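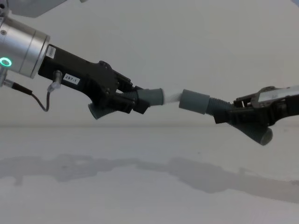
How long must a disinfectant spray stay on the kitchen counter? Until the time on the label has passed, and the counter must look wet all that time. For my bottle of Civau it is four minutes.

I was wiping after 20 seconds for years. My neighbor Marisol Bautista showed me the small print on the back.

Crumbs and grease go first, with soap and water. Then the spray – then you wait.

Plametti wipes dry too fast on my big counter, so I use two.

Next I will read the label of the bathroom one.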